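About Jollen

Jollen is a nonprofit organization that brings fresh food and basic nutrition education to neighborhoods where both are hard to find.
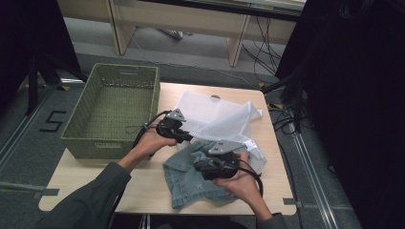 The organization was founded by Arnaldo Quintela and Filipa Salgado, who had worked together for several years in school food service. Both had grown up in districts where the nearest full grocery store was a bus ride away, and both had seen students arrive in the morning without breakfast. Their first project was a single produce counter inside a former hardware store on Patrício Street. It sold fruit, vegetables and fresh soup at cost, four mornings a week.

Jollen now operates five neighborhood counters and a teaching kitchen. Together they serve about 3000 households. The Patrício Street location remains open and houses our main office on the second floor.

Our Mission

Jollen works to make healthy eating affordable and familiar. We set our prices so that a family of four can prepare a full dinner from our counters for less than the cost of a fast food meal. Prices are reviewed every November and posted at each location.

Our Programs

The Counter Program is our oldest activity. Each counter carries seasonal produce, dried beans, whole grains and a short menu of juices and soups made on site. Menus are planned by Kazimiera Duda, Director of Nutrition, and change with the growing season.

The Teaching Kitchen offers free cooking classes for adults and teenagers. Classes run for six weeks and cover shopping on a budget, reading food labels and cooking with limited equipment. Participants in the adult course may bring children over the age of eight.

Jornness is our school partnership. Instructors visit middle schools to lead lessons on sugar, sleep and hydration – subjects that students often ask about but seldom study in class. The program currently reaches 39 classrooms.

Leadership and Staff

Arnaldo Quintela serves as Executive Director. Filipa Salgado oversees the counters and supplier relations. Joana Leitão manages Jornness and the training of instructors. Haoran Xu joined as Director of Finance after a career in wholesale distribution.

Most counter employees live within walking distance of the location where they work. All receive paid training in food safety.

Funding

Jollen is supported by counter sales, individual gifts and foundation grants. Our produce is delivered by Mundamex, a regional distributor that has supplied the counters since the second year of operation. Annual financial statements are available on request from the main office.

Page last updated Apr 30, 2019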